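Gripper stalls and throws overcurrent on thick knitwear, fine on everything else

Posted in Grippers and End Effectors
Tags: overcurrent, parallel gripper, garments, fault codes

Tímea Balogh

We have a Plenska two-finger gripper for garment folding. T-shirts, towels and thin pants all go through without trouble. On heavy ribbed sweaters the fingers close, the motor current climbs, and the controller drops into overcurrent before the lift starts. After that it needs a manual reset and the jaws stay shut on the fabric until someone opens them by hand.

Settings at the moment:

Force limit: 50 percent
Close target: fully closed
Stall timeout: 9 seconds
Firmware: whatever it shipped with in February, never updated

What I have tried so far:

Lowering the force limit. The fault goes away but the sweater slips out on the lift.

Swapping the power supply with the one from our second bench. No change.

Picking at the body of the sweater. It still faults if there is a fold underneath, and with knitwear there is nearly always a fold underneath.

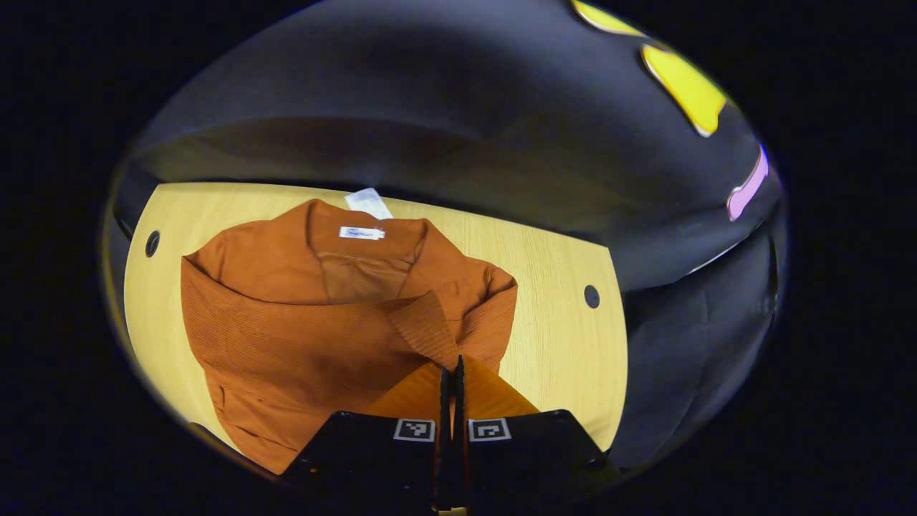 Details on the sweater and the pick

The sweater is a ribbed knit, and it goes down on the table bunched up, not laid flat. The fingers are thin and sit close together, and we come in from the front. I can't flatten each piece first because the whole point is to start from a pile.

Is this a bad motor, or am I asking for something the gripper can't do? I would like to know before I send it back.

Kristóf Katona

I don't think the motor is bad. Your close target is the problem. You are telling the fingers to go fully closed, and with a thick fold between them they never get there. The controller keeps pushing for the full stall timeout, and 9 seconds is a very long time to hold a small motor at stall. On a T-shirt the fingers get close enough to the target that it counts as done, so you never see it.

Do this in order:

Cut the stall timeout to 1 second or less.

Turn on "hold on contact" if your firmware has it. The fingers stop when they meet resistance and the current drops to the holding level.

If you don't have that setting, set the close target a few millimeters open for knitwear and leave it fully closed for thin items.

Put the force limit back where it was. The slipping is a separate issue and rubber tips will help more than extra force.

Also, check the motor housing with the power off after a run of faults. If it is too hot to keep a finger on, stop for the day. I cooked one this way.

Attila Hegyi

Had the same thing with a Skomavik. Sent it back, they sent another one, same fault. Ended up only doing towels.

Toàn Mạch

Kristóf has the main cause. I would add something about the reset, because that is the part that can hurt someone.

If the jaws stay shut after the fault and a person pulls them open by hand, the drive must be off first. On ours the controller retried the last command as soon as the fault cleared, and the fingers snapped shut while a coworker was still working the yarn loose. It was only a pinch, but the arm could have moved as well. Hit the stop, cut power to the gripper, free the fabric, then power up with the command queue empty. Look for a setting called "resume after fault" and turn it off.

Ribbing also catches on finger edges. Run a scrap of knit along both fingers and see if it snags anywhere. A small burr will hold a loop and look like a jam.

Tímea Balogh

Thanks. Hold on contact was there, two menus down and switched off. With that on and the timeout at 1 second I ran 6 sweaters with no fault. One of them slipped, so I am ordering rubber tips. Resume after fault was on — it is off now, and the power-off steps are taped to the controller.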